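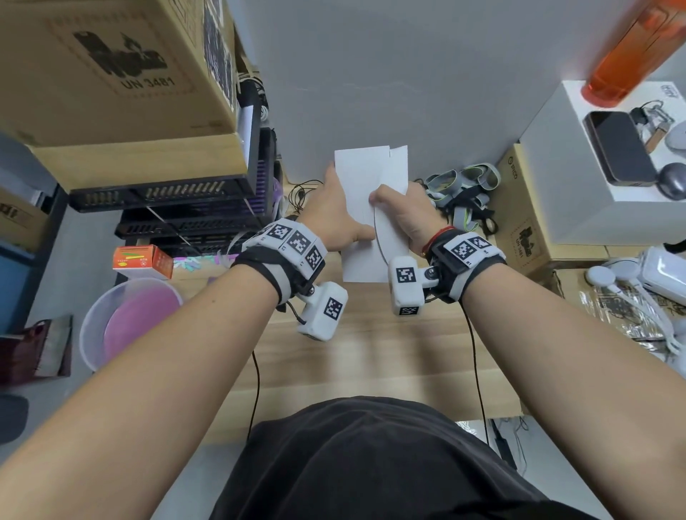 3. Recording Procedure

3.1 Setting and Participants

The recordings were made by students of the Florside robotics course as the practical part of their second-year project. The course is offered jointly with the Turnthorpe workshop, which provides the desks and the recording equipment. Students worked in teams of 4, and each team was responsible for its own task list, its own recordings and the first check of its own data. Teaching staff approved the lists in advance but did not direct the sessions.

3.2 Wrist Tracking

The position of each hand was estimated from square printed markers worn at both wrists. Every wearer used a segmented band on a black strap together with a rigid module mounted beside it. The two parts serve different ends: the band follows the curve of the wrist, so that at least one marker tends to face the camera when the forearm turns, while the module gives a flat surface from which orientation can be read with less error. Figure 2 shows the arrangement during a box-handling task.

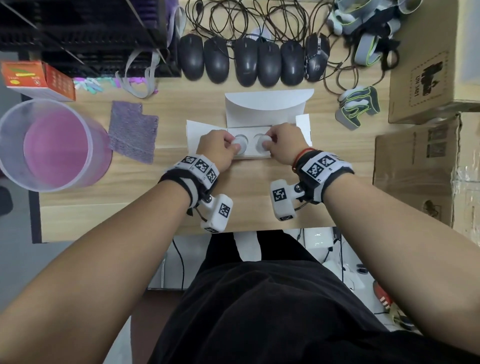

Figure 2. Wrist bands and marker modules worn during a two-handed task with an open box. Both hands are in contact with round white objects held in a cardboard insert.

Tasks were drawn from the Montoya list, a set of short desk activities compiled by an earlier class. The list favors work in which the hands have unequal roles – one holding, the other moving – and it includes paper folding and the handling of boxed devices. The desks were not cleared between tasks, as the later stages of the project require hands to be found against a varied background.

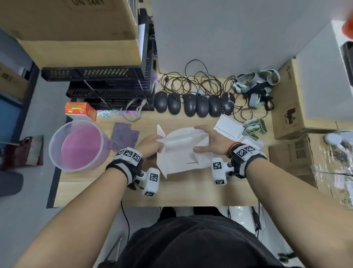
Paper folding proved the more difficult of the two groups to label. A sheet changes shape throughout the task, and the teams did not at first agree on where one fold ended and the next began. The written rule adopted in November places the boundary at the moment both hands cease to press on the crease.

3.3 Data Retained

In total, 138 recordings passed the first check and were entered in the Drestell archive. A recording was set aside if the markers of either wrist were lost for more than 5 seconds, or if the wearer departed from the task as written. 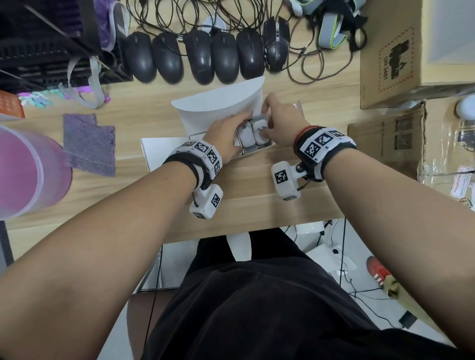
Each retained recording was then labeled by 2 students from a team other than the one that had made it. Where their labels differed, the recording was reviewed in class and a single version was agreed upon. The original labels were kept alongside the final version and are used in Section 4 to estimate agreement between labelers.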